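Gripper comparison on the Susbridge table, utensil sorting task. Notes by Abenezer Jemal, March.

Korletey sells the Stusine fingers as fine for "any household object". We wanted to see that on thin things before believing it, so this set is chopsticks, forks and a wire basket, logged through the Biltavard controller.
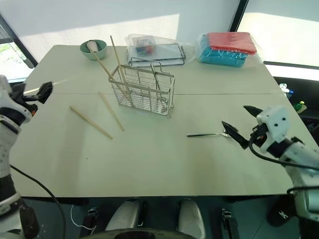

*Left gripper with a chopstick, right gripper open over a fork.*

## What's in it

- 200 attempts, both arms, one operator
- 145 marked as successes
- 13 dropped for missing joint logs

Don't read too much into the 145. "Success" means the utensil ended up in the rack, however ugly the path there. Regrasps aren't penalized, and I'd argue they should be.

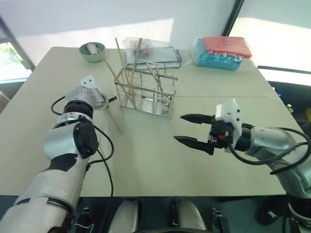 The pointed fingers do all right on handles that are already propped up. Flat on the table is another story, and the vendor's sheet skips that case entirely. Labels for flat pickups were checked by one person, so treat them as soft.

## Known problems

- Sunlight on the back wall shifts the exposure
- Clear plastic wrap confuses the depth estimate
- Version 2 of the labels renames `basket` to `rack`; older scripts will break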